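Kermont Robotics Club mailing list
Subject: Re: Gripper sessions, what to do before August
Date: July 31, 2019

On the club list, the team lead for Zomutley wrote:

> We have two hand-held grippers now and people want to take them home.
> Before that happens can somebody write down how a session should go?
> Last month I got back a stack of recordings and could not use a lot
> of them. Some people started with the fingers already closed on the
> object. Some moved the bin halfway through. Also I still don't know
> if we are doing one hand or two hands for the bin task.
>
> Second thing, do the objects have to be the same for everyone? I have
> a box of wooden blocks and not much else.

Answering in order.

One hand or two: two. The Bikcombe rules sheet allows either for the bin task, but the shelf task that follows it needs both, and I would like us to learn one way of working. If you are alone with one gripper, do the warmup exercises and leave the bin task until you can get the pair. The pair is signed out together from now on. Put your name on the sheet inside the cupboard door and write down when you expect to bring it back.

How a session should go:

Set the bin on a table at about waist height. Push it far enough back that you can hold both grippers in front of it without your elbows hitting the table edge. If the bin slides when you touch it, put a damp cloth or a rubber mat under it. Do not have a friend hold it.

Start with both grippers open and outside the bin. Hold still for a slow count of three, then begin. At the end, come back out of the bin, open both, and hold still again. The recordings I had to throw away from my own batch were nearly all missing one of these pauses, and without them the trimming script cannot tell where one attempt stops and the next one starts.

Take out one object at a time and set it down on the table. Then let go fully before you go back in. If you drop something, keep going and pick it up from where it fell, unless it went on the floor. If it went on the floor, stop, throw out that attempt and start a new one.

Don't rush. I tried a fast set and a slow set in January and the fast set was worse in every way that mattered to us. The fingertips close more slowly than your hand wants them to, and if you pull before they have met you just drag the object along the bottom of the bin. 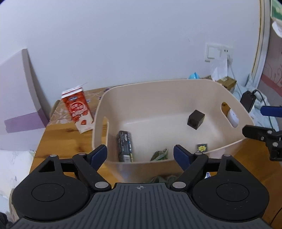 On the objects: no, they do not have to be the same for everyone, and I would prefer that they weren't. Blocks alone are too easy. The judges bring their own items and the only thing we know is that the mix will include something rigid, something flat and something soft. So use what you have at home. Packaging is good. Empty snack packets are good too, and they are harder than they look, as they fold up between the fingertips and come out sideways. Flat cards are the worst. The only method I have found is to slide the card against the wall of the bin with one gripper until an edge lifts and then take it with the other. If anyone has a better one please post it.

No glass, nothing heavier than a full can, nothing with a sharp edge. Please don't use food that is open.

Change the layout between attempts. Tip the objects back in and leave them where they land. Several of us, me included, were placing things neatly with the best side facing up, and the model we trained on that did fine on neat bins and fell apart on everything else.

You do not need to clear the room, either. The bin task at Bikcombe is run in a hall with other teams' tables on every side, so an ordinary room with ordinary things in it is what we want. Leave the curtains how they are. Just don't have the TV on in view of the camera.

Where we are with numbers: there are 548 usable attempts on the club drive. I want some 20 more from each person who signs out the pair, and that should take one evening including setup. After 8 or so attempts in a row your grip gets sloppy, so stop and do something else for a bit.

Upload to the folder with your team name on it (Zomutley or Kratochvíl), not to the top level. Add a short text file with the list of objects you used and anything that went wrong. "Left gripper stiff" is useful to know. So is "phone rang in the middle of the fourth one."

Hardware notes, for whoever has the pair next. Check the pins at the joints before you start and again when you finish. One worked itself partway out on the Kratochvíl team's last session and the finger had some side play for the rest of the evening. Push it back in with your thumb, do not hit it. Spare pins are in the small drawer with the zip ties. If a fingertip comes loose, tell me before gluing anything, as we need to be able to swap them.

Charge the cameras the night before. They will run from a cable but the cable gets in the way of your wrist.

I can bring the pair to the next meeting for anybody who wants to try it before signing up. The shelf task can wait until we have the bin data in, and I will send a separate message about it.

Kratochvíl team, please reply on the list and not just to me, so that both teams see the answers.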